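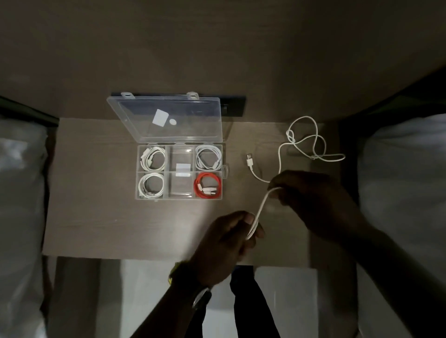
Margus Sproģis wrote back within the hour that the booking calendar was fine on his side and that the double charge must have come from the guest pressing the button twice. I've had that answer before, from other companies, and I have yet to see it be right.

Ticket 1237
Product: Hikau booking calendar, with Flidireo payments
Property: Ukmont guesthouse, twin room
Opened by: Theophilus Lamptey
Opened: 10 August 2022
Status: Open (reopened once)

Problem as first reported

A guest booked the twin room for two nights and was charged 117 for the stay. Her card statement shows the same amount twice. Our calendar shows one booking and one payment. The second payment doesn't appear anywhere in Hikau, only in the Flidireo payout list, where it has no booking number attached.

Reply from Hikau support (Margus Sproģis)

Duplicate charges usually happen when a guest refreshes the payment page. Please ask the guest to clear her browser cache and confirm the calendar plug-in is up to date. If everything looks normal we will close the ticket.

Theophilus Lamptey

I'm not asking the guest to clear her cache. She has already paid twice and she isn't going to book again to help us test. The plug-in is up to date and was when she booked.

I also don't believe the refresh story. The two charges are 4 minutes apart. She says she got the confirmation email after the first one and closed the page. I can't prove that, but the email in our sent folder has a time that fits what she says.

What I tried on my own:

Turned off automatic payment retries in Flidireo, then made a test booking for the same room. One charge.

Turned retries back on and made another test booking. One charge again, so that settles nothing.

Changed the dates on the second test booking from our end. A second charge showed up, with no booking number, same as hers.

We did change the guest's dates. She phoned to move the stay by a day and my colleague dragged the booking across in the calendar. The price stayed the same. I would call that a pretty good lead.

Reply from Hikau support (Margus Sproģis)

Thank you for the details. Moving a booking should not trigger a payment. We have passed this to Flidireo as it appears to be on their side. Ticket closed.

Theophilus Lamptey

Reopening. Flidireo told me the request for the second charge came from Hikau, and they gave me a log line with error 1205 next to it. Your help page lists that code as "booking reference missing". If you send a charge with the reference missing, I don't see how that is their side.

Please don't close this again before someone has moved a booking on a test account and looked at what goes out. It takes less time than writing the reply did.

Reply from Hikau support (Margus Sproģis)

I moved a booking on our test account and did not see a second charge. Could you tell me if the room has a deposit rule?

Theophilus Lamptey

Yes. Full payment up front, set in April when we switched over from Zieliński. The import tool made the rule and I haven't touched it. Does your test account have one?

Reply from Hikau support (Margus Sproģis)

It did not. I have added one and can now see the second charge when the dates are moved. I have sent this to the developers. As a workaround, please cancel and rebook instead of dragging.

Theophilus Lamptey

Good, thank you. I refunded the guest myself through Flidireo. On the workaround – cancelling sends her a cancellation email, and our terms are in it, fee and all. So for now we're writing date changes in the notes field and leaving the calendar alone.

I'd like to know which release the fix is in before I switch retries back on. "A future update" won't do. Leaving this open until then.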